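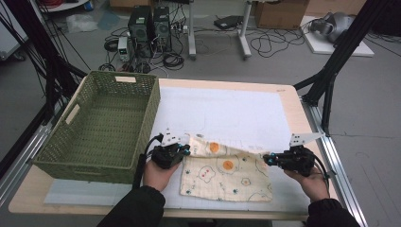
Kartha wrote in to say that the jaws on one gripper keep letting go of the cloth halfway through a fold, and could this section please cover that before anything else. Fair enough! The slipping cloth is in step 7, but do the earlier steps first, as I've chased that fault for a whole afternoon when the real trouble was a loose plate.

4.2 Setting up the handheld pair at the folding table

You'll want the two grippers, both cables, the grid paper, the basket and one cloth you don't mind creasing. I keep a cheap printed kitchen cloth just for this.

1. Switch off the supply before you touch a connector. I know, I know, but please do.

2. Lay the grid paper on the table and smooth it from the middle outward. Tape the corners if your room is drafty. The lines should run parallel to the side rails (I sight along one rail with one eye shut, and that's good enough).

3. Set the basket on the left. It can sit half on the paper and half on bare wood, that's fine, as long as it doesn't rock when you lean on it.

4. Check the white mount plate on top of each gripper. Hold the gripper in one hand and try to wiggle the plate with the other. If there's any play at all, snug the screws down a little at a time, going back and forth between them. Stop when the play is gone.

CAUTION: Don't keep cranking. I stripped one on our first Tolteck cell in July and had to wait 12 days for the replacement.

5. Plug in the cables and let each one hang to the outside, left cable to the left, right cable to the right. Leave enough slack that you can reach the far edge of the cloth with both hands without feeling a tug. A cable that crosses in front of you will drag the cloth along sooner or later.

6. Power up and open and close each gripper 50 times, empty. Boring, yes. Listen for a click or a scrape, and feel for a jaw that closes slower than its partner. If one lags, write down which one before you go any further.

7. Now the cloth. Lay it flat near the front of the table, pinch the two far corners and raise that edge until a ridge forms between your hands. Hold it there and count to 12. If a corner creeps out, wipe that pair of jaws with a dry lint-free rag and try again. If it still creeps, swap hands. When the slip moves with the gripper, it's the jaws and they need replacing. When it stays on the same side, it's probably your wrist angle (mine was, for weeks).

8. Repeat the lift 3 times with no slips, then drop the cloth in the basket and you're ready to record.

NOTE: Keep the floor cables behind the table bundled and away from your feet. I use the wide Skillinex straps, but string works too.

NOTE: I redo steps 4 and 6 every 400 folds. The Budau cell gets the same treatment, except that its cable covers come off first; see 4.5.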